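4.2 Returning workers and the Ellwood scheme

The relocation grants in Ellwood were set up to bring skilled workers back to a district that had been losing them for years. Past work on return schemes mostly asks whether people come. We were more curious about what happens once they have unpacked, and the interviews gave us far more than we had hoped for!

We spoke with 64 grant holders over two rounds, the second ending in September. Most had left for Lernach or Basari straight after school, and many told us that the money paid for the move but did not decide it. Parents getting older, a house standing empty, a partner's job offer: these came up again and again. One returnee, a ward nurse, put it nicely: "The grant told me when. My mother told me where."

The most exciting result concerns the length of the contract. The district council changed its rules midway through the scheme, raising the required stay from four years to six, and so gave us two groups that are easy to compare. We had expected the longer term to scare people off. Applications held steady (196 across both versions), and holders on the longer contract were more likely to talk about buying a home, joining the school board or standing for local office. Neville Naylor, who ran the grants desk in Fullcombe under both sets of rules, read an early draft and was less surprised than we were.

Figure 3. Tabletop work area with two robot arms.

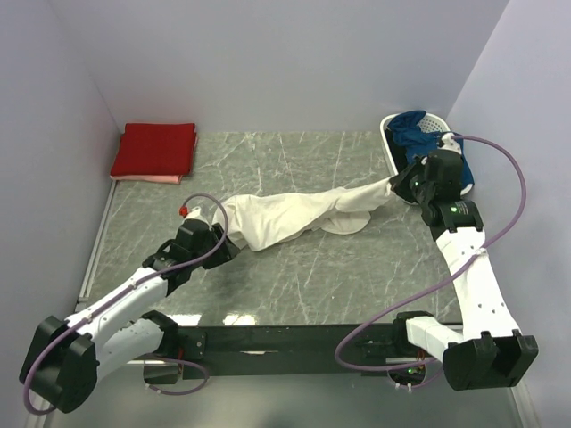

6 min read

Local politics colored all of this. Council members from the outer wards saw the grants as a gift to the town center, and the minutes show a lively fight over who should count as "returning." Kamlesh Bhatt coded these debates by hand and found that the word shifted meaning three times in a single evening session. At first it covered only people born in the district, then anyone schooled there, and finally their spouses as well. That last reading let in some of the most committed people in our sample, and we take up their accounts in Section 4.3.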